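Limp-home mode

Limp-home mode (some handbooks just say "limp mode") is what a car's computer does when a sensor tells it something it doesn't like. It cuts the power, holds the gearbox in one gear and lights up the dash, and you crawl off to find a garage. I keep this entry up to date myself, so forgive the odd personal note!

On most automatics the revs won't go past 3,000 and you'll be lucky to see 50 mph, though my old Skirnham wagon would still do it in gear 4 if you were patient. Common causes are a tired throttle sensor, low transmission fluid or a split turbo hose - mine was the hose, back in February, and the part cost me roughly 80 dollars.
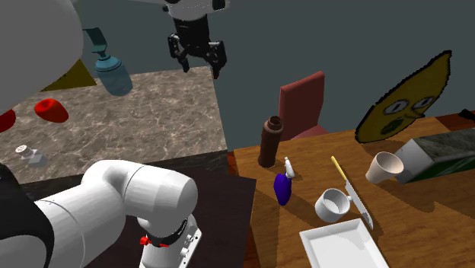 Marnthorpe, May 2025

Switching the engine off and on again sometimes clears it, but the fault code stays stored, so do get it read. The Bidis plug-in reader is the one I use, and the Śliwiński workshop manual has a decent list of codes at the back (the index is hopeless). If the oil light is on as well, stop the car and call for a tow.

See also: check engine light, fault codes, turbo hoses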